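Unit 5: Planning an Equipment Purchase
Handout, revised 03/07/2019

Read before the lab session. Bring your draft budget sheet.

The purchase price of a gripper is the number everyone asks for first. On the Milov project it came to less than half of what was spent by the end of the first year. Your sheet needs separate lines for the hardware, spare parts, fixtures, training time and the objects you will be handling.

Wear parts
Grip pads go on their own line. They are cheap per piece and get left out of the first draft almost every time. Plan for pads that look like the ones below well before the body of the tool needs any attention. Frayed edges and loose threads mean the pad goes on the replacement list. The printed or molded body, the screws and the threaded inserts go under a different heading with a longer interval. 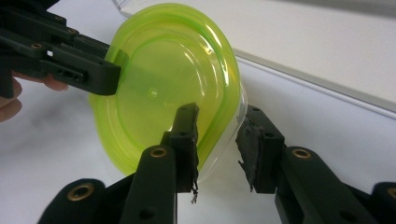 Mitiku Chala would put the pads under consumables and order 12 sets with the tool, on the grounds that a second purchase order at Pistommont took 33 days to clear and the bench stood idle for most of them. Ketsara Chaiyaporn put them under maintenance at Tahiri. Either is acceptable in your sheet if you stay with it all the way through.

Test objects
Food containers, lids, cups and the like are also a cost. Buy the same model in one order. Smooth, curved plastic is harder on a grip than cardboard, so base your pad estimate on the hardest object in your set.

Working out the interval
Take the number of grasps per shift and divide it into the expected pad life. If you have no figure from the supplier, use about 1000 grasps for the exercise and write down that it is an assumption. Correct it in March when the Jonside logs are handed out.

For next time: complete columns A to D. Leave freight blank.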